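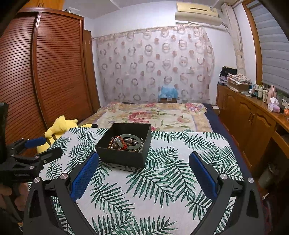 The palm frond cloth, with a square black box on top.

Hi, and welcome to Fillavance!

I'm the person behind the shop, the emails, the parcels and most of the spelling mistakes. Fillavance is a small business selling printed table linen (tablecloths, runners, napkins, the odd tea towel when I've got enough fabric left over), all cut and sewn in a converted garage in Sorinau, a little town a couple of hours inland where everyone knows which ute is yours.

I didn't set out to make tablecloths. I was working in the office of a plumbing supplier and sewing on weekends, mostly curtains for friends who paid me in lemons. Then my sister got engaged and wanted long tables under the trees at Mum's place, and the hire company quoted her a price that made Dad go and sit in the shed for a bit. So I bought a bolt of white cotton and hemmed the lot myself. It took me most of January, in the heat, with the fan blowing pins off the table. By the end of the reception I had three people asking where we'd got them, and one of them rang me the next week and wanted six.

That was the start, really. I put up a very ugly website, borrowed $2000 from my parents for a proper industrial machine (paid back, Dad, I have the receipt) and kept my day job for longer than I'd like to admit. The machine is still going. It's green, it weighs as much as a calf and it sounds like a tractor, so if you ring and I'm shouting, that's why.

The prints came later. I'd been buying plain cloth and whatever patterns the wholesaler had on special, and I was getting bored. Fallico is a two-person print studio down on the coast, and I'd been admiring their work at the markets for ages before I got up the nerve to ask if they'd do a run for me. Their minimum was more than 241 metres, and I remember sitting in the car afterwards wondering where on earth I was going to put it. (Under the bed. Down the hallway. In the bath, when we had visitors.) We've worked together ever since. I send them terrible pencil drawings and colour swatches torn out of magazines, and they send back something I'd be happy to eat lunch off every day of the week.

Palms were my idea and I'll defend them to anyone. I grew up in a house with a row of them along the drive, dropping fronds on the car every time it blew, and I wanted that dark green on a clean white ground with plenty of room between the leaves. We went through a lot of greens. One looked like school uniform and one looked like pea soup. The one we settled on is nearly black at night and lovely in morning light, and it gets on with pretty much any plate you own.

Our other long-running range is called Kamolrat, which is all small repeats and is a bit quieter, for people who like a pattern but don't want to argue with it. It comes in ochre, a washed-out blue and a sort of brick colour. I use the brick one at home because we eat a lot of bolognese.

A few things people ask me about:

Sizes. We do four standard ones and I'm happy to cut to order. Measure your table, add the drop you want on each side, and send me the numbers. If you're not sure, send them anyway and we'll work it out together. I've done round, oval, a surfboard-shaped thing on a verandah, and one cloth long enough for a whole community hall, which I had to hem with half of it out the door on the lawn.

Washing. Cold wash, hang it in the shade, iron it while it's still a bit damp if you're an ironing person. I'm not, and mine look fine. Red wine wants cold water straight away, and please leave the bleach in the cupboard.

Offcuts. I keep everything bigger than a hand. Napkins come out of the large bits, and the small ones go in a bag to the primary school for their craft room. If you're a quilter, email me, there's usually a box I can post for the cost of the stamps.

Visiting. You're very welcome, but please message first - the garage is small, there's fabric on the only chair, and I might be at the post office. There's parking on the verge and a friendly old kelpie who'll want to smell your shoes.

I left the plumbing job in the end, and there's now a second pair of hands in the garage two days a week, which has been the best thing to happen since the green machine. We're still tiny. I still cut every cloth myself and I still write the note that goes in your parcel, so if you can't read it, blame me.

Orders usually leave here within the week, a bit longer before Christmas. If something's not right when it arrives, tell me and I'll fix it.

Write to us at Fillavance, PO Box 3388, Sorinau, or use the contact form. I read them all, generally with a cuppa, generally after tea.

Page last updated 3/11/23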